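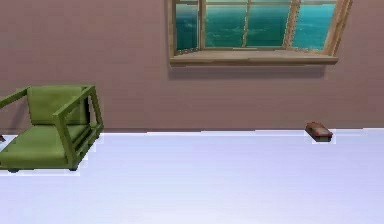 The room that has to be right before the robot is

Tomomi Sasaki keeps a simulated room running. It has a mauve wall, an olive-green armchair and a window that looks out on water, and for most of the past year it has been the place where the software for Florner's household machine gets tried before anyone lets it near a real floor. I came to ask her what looking after such a thing involves, and whether I should believe anything that comes out of it.

"You should believe some of it," she said. "I'd be careful with the rest."

The machine is called the Narkska, a low mobile base with one arm. It has a physical body in the lab at Birnbridge and a simulated one that lives on Sasaki's workstation. She is responsible for the second. Her mornings start with whatever failed overnight – usually a batch of 300 runs in which the robot is asked to cross the floor, find something small and come back. When the batch goes bad she has to work out whether the robot is at fault or the room is.

"Mostly it's the room. People don't like hearing that, they'd sooner have a bug in the planner, it sounds more important."

I said the room didn't look like much to me. The floor is a plain pale sheet with no boards or tiles, and the bottom of the wall has a ragged white edge where the two surfaces meet. Didn't that bother her?

"It bothers me a lot. That edge is on my list. If the camera on the robot is using the wall line to work out where it is, a jagged line is a bad thing to give it. And the floor is worse, really. A real floor has scratches, it has a rug, it has a cable. Mine has nothing to grip with your eyes. A system that does well there has done well on a blank sheet."

So why keep using it?

"Cheap, fast, and it doesn't break the arm."

The arm has been broken for real, and more than once. Last November the elbow joint on the physical Narkska began to stick, and it took her colleagues at Hirano two weeks to get a replacement gearbox fitted. The simulated elbow went on moving beautifully the whole time. Sasaki was asked to put the fault into the model so the two would agree again, and she spent six days adding friction to a joint that had never known any.

"Then they fixed the real one and I had to take it all out," she said. "I kept a copy. It'll stick again."

Her setup routine is short. She loads the room, checks that the furniture rests on the floor and hasn't sunk into it, and drops the arm in at its home pose. Then she runs one pass slowly and watches it herself. Lighting comes last. The armchair sits very low, and she checks the gap under it every time, having once lost an afternoon to a gripper that passed straight through the seat cushion. The collision shape had been saved at the wrong scale. On screen the chair looked perfect.

I asked about the pale halo that runs along the bottom of the chair, and the bright patch by the small reddish-brown box on the floor. She sighed.

"Rendering. Physics doesn't care about it, the box weighs what it weighs. But a vision model might care. It could learn that the thing to pick up is the thing with a glow around it, and then you take it to a kitchen and nothing glows."

Has she seen that happen? "I've suspected it. I haven't proved it, and I've asked for the time to."

She would like about 200 rooms in place of the handful she has, with bad lamps and clutter in all of them. Florner would like a number for how often the robot succeeds. She gives them one each month, with a paragraph underneath on what it leaves out. I asked who reads the paragraph.

"The people at Hirano do. They're the ones who have to pick up the arm."

When I left she was back in the room, nudging the wall down by tiny amounts and rendering it again. The white edge was still there at the third try, and she had started on a fourth.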